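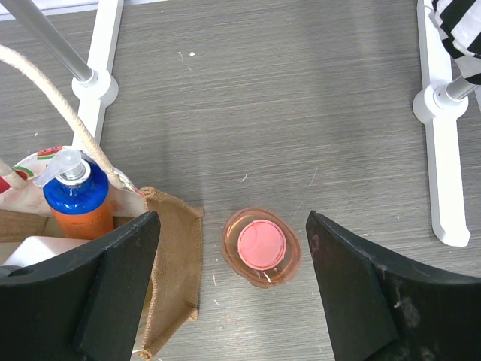
The wrist camera's view of the table, with the gripper open on either side of a small dish and a tote bag at left.

The Totix kit comes in one box. Inside are a small arm, a two-finger gripper, a wrist camera, a table clamp and a power supply. Nitia, the company that makes it, sells it to people who want to teach an arm simple household jobs without building one first. The price is $1,258, and a spare pair of fingers adds $17.

Setup took me most of a morning. The clamp fits a normal tabletop, and the cables are labeled at both ends. The software, called Zindier, found the arm on the second try. After that it asked me to move the arm through a set of poses by hand so it could line up the camera with the joints. The printed guide skips one of these poses. The online version has it.

Most of the work happens through the wrist camera. You guide the arm through a task, Zindier records what the camera sees along with the joint positions, and you do it again. The view is close and fairly low, so both black fingers show at the bottom of the picture. A small dish between them is easy to judge. A tall pump bottle is harder, as a finger can hide part of it when the arm comes in from the side.

Nitia suggests starting with 19 recordings of one task. I did that with small, light items and got a usable result, though the arm was slow and sometimes closed its fingers a little early. Soft things took more patience. The jute tote has a loose flap and a thick rope handle, and I had to plan each approach with both in mind.

The fingers are plain and easy to swap – two screws each. They pick up scuffs quickly. The arm itself is quiet enough to run while someone is on the phone in the same room.

A second package, Yupanqui, adds a leader arm for smoother recording. It costs $395 and ships in December. I would wait for it if you plan to record every day. For weekend use, the basic kit is enough, and Nitia takes returns as long as the clamp and power supply are in the box.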